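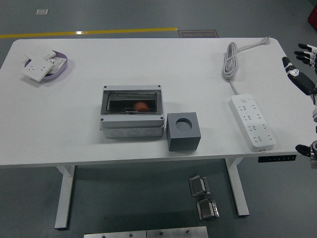 Home Products Guides Help Contact

Robots and chores: your questions

Last updated June 5, 2020

Can I buy a robot that does the housework?
No. You can buy one that vacuums, one that mops and one that cuts the lawn. Each does a single job on a fairly flat surface. A machine that goes from room to room and does whatever needs doing isn't on sale at any price we could quote you.

Why is vacuuming solved when tidying up isn't?
A vacuum only has to cover the floor and avoid getting stuck. Tidying means knowing what each thing is, picking it up without breaking it and putting it where it belongs. Every one of those steps can go wrong.

What about sorting and packing on a workbench?
This is closer. If the parts are always the same and always arrive the same way up, machines have done it for years. Mixed parts are harder. A wall socket panel lying tilted on top of other pieces has to be told apart from a switch panel of the same colour, then gripped by a thin edge.

Are cables really that difficult?
Yes. A power strip is a stiff block with a soft tail. The block is easy to lift, but the cord drags, catches on other items and changes shape as it moves. Coiling a cord neatly is still a poor job for most robots we have tried.

Do see-through lids cause trouble?
Often. Depth cameras can look straight through a clear or smoky cover and report the inside of the box as the surface. The hand then pushes into the lid. We ask customers to tell us about clear parts before a trial.

Does a hand with fingers work better than a simple gripper?
It depends on the job. Fingers suit odd shapes and small switches. A two-jaw gripper is cheaper, easier to mend and good enough for boxes. Buvell sells both and will lend either for a trial.

How do you test a task?
We run it 400 times with the items moved between runs. We call a task ready at 95 per cent or better, with no damage to the goods. A trial on site takes 6 days, and we need 2 people from your team to be free for the first morning.

Can it work next to my staff?
At low speed, yes, once a safety check has been done. Keep the floor in the working area clear — loose parts underfoot are a hazard for people as well as for wheels.

Will it fit a height-adjustable desk?
Yes. Set the height before the trial starts and leave it there, or the arm will have to be set up again.

Do you supply home users?
Not at present. Felleo works with shops, small factories and repair benches only.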